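Re: [arm-users] right arm drops to hold current during chair lift, no fault logged

May 2019

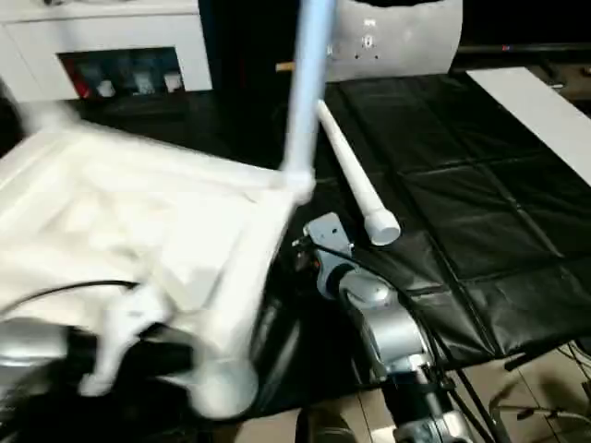
Tasell wrote that the same stop had shown up on their cell in January, with firmware 101, and asked whether the controller reported a following error or simply went quiet. They also asked for the payload setting and whether both arms were on one supply.

On Tue-less timestamps, sorry, the list archive strips them. Quoted in full so the thread makes sense:

> We had a stop that looks like yours. Arm in mid-lift, part
> still gripped, no entry in the fault log, motion queue
> reported as complete. On our side it was the supply sagging
> under regeneration when both arms decelerated together.
> Check the bus voltage at the arm end of the cable, the
> cabinet end will look fine. Also please post the payload
> value you are actually sending. The default is easy to
> leave in by accident.
>
> Tasell

Answers in order.

No following error. The joint status word stays at "enabled" and the commanded position stops updating. The arm holds on brake current after that. The other arm keeps executing its half of the trajectory until the watchdog on the Cunville side trips, and this is the part that worries me. With a rigid object between two arms, one of them stopping early turns the object into a lever. The chair is light plastic and flexes, so all we lost was a bracket screw. I would not want to see it with a steel frame.

Payload was set correctly for the left arm and left at the default for the right. Fixed now. It did not change the failure rate in any way I can measure.

Both arms are on one supply, yes. I moved the voltage probe to the arm end as suggested. There is a dip at each simultaneous deceleration, but it stays inside the published limit, and two of the stops happened with no dip at all. So I don't think we have your problem, or we have it plus another one.

What I have from the logs so far:

Cycles run since the controller update: 1,766
Silent stops: 3
Stops with a fault code: none
Joint involved: wrist, right arm, every time
Speed at stop: above 80 percent of the configured limit in every case

The last line is what I am following up. The wrist cable loops out from the arm near the mount, and at speed it may be pulling on its connector. A momentary loss on the encoder pair ought to raise a fault, but the Gurkska driver retries before reporting, and I can't find a documented limit on the retries. If anyone has the source for the Yan branch of that driver, I would like to know what it does when a retry succeeds after the trajectory segment has expired. My guess is that it drops the segment and returns "complete".

Changes made here until this is understood:

- Speed limit on both arms reduced to 50 percent for any two-arm move.
- Watchdog shortened, and tied so that either arm stopping stops the other.
- Nobody inside the floor marking while the arms are enabled, including for resets. Resets are done with the drives off.
- Cable on the right wrist to be re-dressed with more slack and a clamp ahead of the connector.

I plan to run around 3,000 cycles with the new cable routing before raising the speed again. With a failure this rare, a shorter run would say very little. Raw logs are available off-list, they are too large for the archive.

One request — if you have seen a move reported as complete with the arm visibly short of target, please post the driver version even if you never found the cause.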